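### 3.2 Work surface and intermediate storage

The pads studied here came from the returns stream of the Skjelbred depot, where used and rejected brake components are sorted before being passed to recycling or to laboratory inspection. Earlier work on the same stream (Hjaltested, internal report) dealt with the sorting criteria alone. In this section we consider the surface on which the pads are laid out, as edge damage recorded at inspection could not always be separated from damage caused by handling.

Two types of bench were in use at the depot. The older type, at the Grindel hall, has a painted top with a rubber mat. The mat protects the pad edges but holds dust, and loose friction material from one batch was found in the sweepings of the next. The newer type, at the Sustberg hall, has a bare stainless steel top with a steel shelf above it on square uprights. Blue bins are kept above the work surface so that the top itself stays free for laying out. All results reported in Section 4 were obtained on the steel type.

Pads were placed flat with the friction material upward. This orientation leaves the groove and the surface texture open to view and puts the backing plate in contact with the steel. Pads were kept apart from one another, and stacking was not permitted at any stage before weighing. The layout is shown in Figure 3.
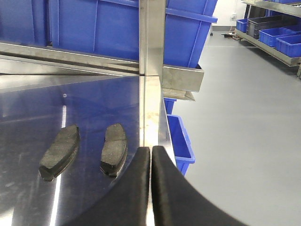
**Figure 3.** Two brake pads laid flat on the stainless steel work table, friction material upward. A groove crosses the face of the right-hand pad.

The polished top has one clear drawback. Overhead lighting and nearby objects are reflected in it, and a reflection close to the edge of a dark pad can be mistaken for a chip in the backing plate. Inspectors were therefore asked to confirm any edge defect by lifting the pad and viewing it against a plain card. Defects that could not be confirmed in this way were struck from the record. A matt top would reduce the problem, but the matt finish tried at Grindel in November proved harder to wipe clean and was not adopted.

Cleaning followed a fixed routine. The top was wiped with a lint-free cloth before each batch and the cloth was retained with the batch number. Wuranard trays were used to carry pads between the table and the balance. In the series as a whole 4000 pads were handled, of which 2000 were assigned to the steel tables and the remainder to the matted benches. Edge defects were withdrawn after the card check in 55 cases, all of them from the steel tables.

The shelf height was not varied. Inspectors of differing stature reported that the front rail limited their view of pads placed towards the back of the table, and most laid the pads out near the front edge by preference. We did not control for this. Its effect on the surface grading is thought to be small, but it may have influenced the order in which pads were picked up, and the order effects discussed in Section 4.3 should be read with that in mind.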